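Home | Student Work | Sports Science | Project Reports | Contact

Return to Play After Hamstring Strain in College Soccer: Final Project Report

February — by Jade Zacharias, supervised by Gudrun Lindemann
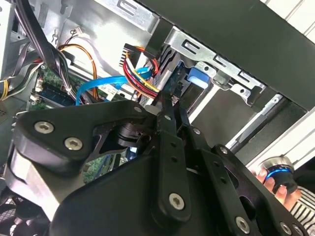

A black gripper and the open interior of a desktop computer tower.

1. Purpose

The project examined how soccer players at Plergate College returned to full training after a hamstring strain. The present medical guidelines of the athletic department set a minimum rest period but leave the remaining decisions to the coach of each squad. The department asked whether a shared test before full training would be practical.

2. Participants and Method

Records were reviewed for 110 players from the men's and women's squads. Of these, 20 had missed at least one match with a hamstring strain during the season under study. Players with a previous knee operation were left out of the review.

Each of the 20 players completed a short interview on pain, confidence and sleep. Sprint times over 30 yards were taken from the squads' own training logs. The logs for the women's squad were kept in Clustell and exported by the student author. The men's squad used paper sheets, and these were typed in by hand and checked a second time by Ms. Lindemann.

3. Results

Ten players returned to full training before their sprint time had come back to its preseason level. Eight of the 20 reported a second strain in the same leg. Most second strains took place in the last part of a match, when the player had already covered considerable distance.

Confidence did not follow sprint time closely. Several players described themselves as fully ready while their logged times were still slow. Others had regained their speed but avoided long passes and hard turns for some weeks.

4. Limits of the Study

The group was small and came from one college. Timing was done by hand on the Makori field and by electronic gate on the Kider field, and the two sets of times should be compared with care. Interviews relied on memory — in some cases of events from early in the season.

5. Recommendations

The squads should use one sprint test and one timing method. A player should complete the test twice, on separate days, before taking part in a full match. The athletic trainer should record the result and send a copy to the coach by 10 a.m. on the Thursday before a weekend game.

A further review is proposed after the next full season, with the same interview form and the addition of match minutes for each player.

Shares: 8 | Comments: 0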